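Rellel Two-Arm Bench Station
Sold and serviced by Filtix

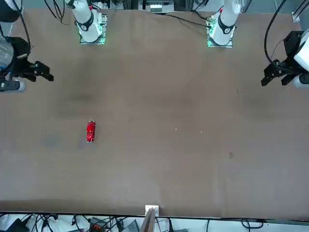 Rellel station, both arms on their mounting plates, with a small red toy car on the tabletop.

The Rellel is a bench with two arms for shops that handle small things in small batches: sorting, turning, placing, handing from one side to the other. It does this at a steady pace all shift and has no opinion on the radio station.

What it's for

Most of our customers bought a Rellel for the job that everyone on the floor was quietly trading away. Picking up a part, turning it the right way round, putting it in the tray. At Sekiguchi, a toy refurbisher with one long room and a lot of bins, that job was called "facing" and it went to whoever came in last. Rin Kaneko faced toy cars for two years before the station arrived. She now runs it, along with the repair bench next door, and says the main change is that her wrists no longer wake her up at night. The second change is that she gets called over whenever a car with a bent axle comes through, as the arms will place a broken toy with exactly the same care as a good one.

That last point deserves attention before you order. The station takes over the moving. Looking a thing over and deciding it's junk is still a person's work, and you should plan for that person's time.

What's on the bench

Two arms, left and right, each with a parallel-jaw gripper. Each arm stands on a square mounting plate set flush with the tabletop. The top itself is flat and brown and will pick up marks. Ours have, and customers' have, and a wipe at the end of the shift gets most of them.

Cables run to both arms from the back. Leave them some slack. We have met several people who like a tidy cable, and we've sold most of them a second one.

Teaching it a job

An operator shows the station a task by guiding the arms through it, then corrects it while it practices. Nobody needs to write code, though someone does need to be patient. Yuzuki Imai, who does our on-site setup, asks for 3 days and two of your people, and she'd like them to be people who already do the job by hand. Supervisors are welcome to watch. They tend to leave before lunch on the first day.

Expect the early runs to be slow. At Sekiguchi the night crew gave the arms names, which we won't print, and by June had stopped using them.

What changes for your staff

Facing goes away, or most of it. Loading, checking and clearing jams take its place, and those need a person within reach of the bench. We've seen managers buy a station and then schedule that person somewhere else in the building. The station waits very politely. Output does too.

Talk to the crew before delivery. They'll have guessed anyway, and they know which parts stick together, which bins are mislabeled and why the third shelf is never used. All of this comes up in setup sooner or later, and sooner is cheaper.

Ordering

Station, two arms, grippers, setup visit: order code 1286
Spare gripper fingers: packs of 4
Dusow cable set: sold singly, see remark on slack
Service plan: 2 visits a year, parts extra

Lifting the station off the truck is up to you. Bring more people than you think, and measure the door first.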